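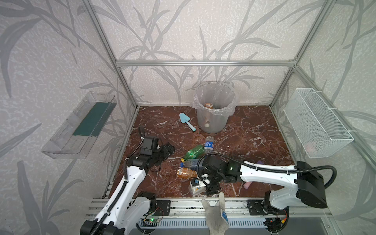
Gripper and camera notes, two-arm bench cell — thread by Efua Dramani

1/ Spent most of March swapping fingers, cameras and one controller on the two-arm cell. Posting the results in order. Small cell, extrusion frame, both arms bolted to one rail, wrist cameras on top of the grippers. Task is clearing mixed bottles off the floor of the cell and into a lined bin at the back wall.

2/ Fingers first. Set A is the stock Parkilard pair, hard, flat-faced. Set B is the Ivorberg pair, same length, with a soft pad and a shallow vee cut down the middle. Same jaw travel, same mounting screws. Swap takes a few minutes per arm.

3/ Ran 374 pick attempts on each set. Same bottles, same lighting, positions shuffled between runs. A pick counts only if the bottle clears the floor, crosses the rim of the bin and is released inside the liner.

4/ Set A handled capped, rigid bottles without much trouble. It did poorly on thin-walled water bottles lying on their side. The wall buckles, contact area drops, and the bottle rolls out of the jaws toward the wrist. Closing harder makes this worse.

5/ Set B fixed most of the rolling. The vee centres the bottle as the jaws close, so a few millimetres of sideways error stops mattering. Cost: the pads are thicker, so the fingers need more clearance. When two bottles touch, the outer finger pushes the neighbour away before the grasp.

6/ Flat items are a separate problem. A plastic trowel lying on a polished floor gives neither set much to work with. Best approach so far is one arm holding the handle end still while the other closes on the edge of the blade. Slow, but repeatable.

7/ Cameras. The old wrist unit had 190 ms from exposure to the frame arriving at the planner. The Atinga unit is well under half of that with the same lens angle. You notice it on the final approach — the jaws no longer arrive where the bottle used to be after a nudge.

8/ Floor colour matters more than I'd allowed for. Glossy reddish-brown marble with white veins gives a depth camera a hard time. Clear bottles pick up the veins behind them and the mask breaks into pieces. The green soda bottle and the amber tea bottle segment cleanly. The clear one with the yellow cap is usually found by its cap alone.

9/ Tried exposure first. Dropping it cut the glare and lost the clear bottles altogether. Put it back and added a second view from above the cell, fixed, used only to choose the next target. Wrist camera takes over for the last part of the move.

10/ Cable routing. The conduit at each wrist needs a generous loop. Mine was too tight on the left arm for the first week and added drag on the last joint, which the controller read as contact. If you get false stops at one wrist angle only, check the conduit before you touch the thresholds.

11/ Controller. Moved both arms from separate boxes to a single Brotetti unit. Main gain is a shared clock. With separate clocks the arms drifted apart over a long run and I had to pad the keep-out zone between them. Padding is now 40 percent smaller and both arms can work over the same cluster.

12/ Logged 747 two-arm cycles on the new controller. Two faults, both a loose connector at the same board. Crimped it again, no repeat so far.

13/ Current setup: Ivorberg fingers on both sides, Atinga cameras, Brotetti controller. Keeping the Parkilard pair in the drawer for anything narrow. A hybrid with one vee finger and one flat is at the printer now.

14/ Reply to a few questions: yes, the bin liner has to be folded well over the rim or a finger catches it on the way out. No, I haven't tried suction. Clear bottles with paper labels are next, once the hybrid fingers are on.

We use cookies to improve your experience and measure traffic. Accept all | Manage preferences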